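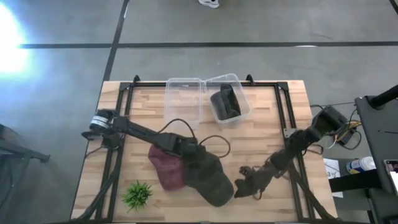

Left gripper on the green cap, right gripper near the brim, maroon cap still in the pile.

The cap task is the one I keep rewriting the instructions for. On paper it is short: two caps on the table, two clear containers at the back, sort the caps into the containers. In practice the written instruction left so much open that the first batch of demonstrations was close to useless for training, and I want to put down why before I forget the details.

Background for anyone who has not read the earlier posts. The setup is called Melatik. Two arms on a table, driven by hand through a pair of leader arms, with joint positions and video logged together. Each run from start pose to end pose is one episode. The model trained on the episodes is called Tekin, and it predicts a short chunk of joint targets from the camera views and the current joint state.

Batch one was 20 episodes. Playing them back, I found I had used 3 different ways of picking up the top cap. Sometimes I pinched the brim. Sometimes I pushed down on the crown and closed on whatever fabric bunched up. A few times I held the cap still with one arm and took the brim with the other. All of them are fine as ways to move a cap. Mixed together in a set that small, they are bad data. Tekin learned something between the brim grasp and the crown grasp, and closed the jaws on the slope where the two meet, where there is nothing much to hold.

So the current instruction fixes the method. Left arm rests on the crown and keeps the cap from sliding. Right arm takes the brim from the side. Left arm stays put until the right gripper has closed, then backs off. It is slower to perform by two or three seconds per cap, and I stopped caring about that after the first evening.

Things that vary on purpose:

Cap order. Green over maroon in half the episodes, maroon over green in the rest.
Brim direction, any angle, as long as the right arm can reach it.
How far the two caps overlap.
Position of the containers along the back of the table, including a tilt on one of them.
Clutter. The small fake plant moves between episodes and must not be touched.

Things that do not vary: start pose, which arm does what, and the pause at the end. I hold still for 2 seconds after the last release, so there is a clear end state in the log. Without the pause the model drifts after the final drop and sometimes goes back for a cap that is already in its container.

Clear containers were a poor choice for an easy task and a good one for a useful one. The rims are hard to find on video, and a dark cap inside can be seen through the wall, so Tekin now and then aims at the wall instead of the opening. I am keeping them and adding episodes where the release happens higher up.

Failed grasps stay in if I recover within the same episode. If the cap leaves the table, the episode is dropped. In batch two I dropped 5, all for that reason.

The logs go through Plirkus for trimming, which cuts idle time at the start and flags any stretch where the joint stream and the video disagree. It has one annoying habit: it reads the holding arm as idle. I now mark both arms as active by hand until I get to fixing the threshold.

Batch three starts Friday with the same instruction and more overlap between the caps. The Hakness gripper pads should be here by then, but I will finish the batch on the current ones before swapping.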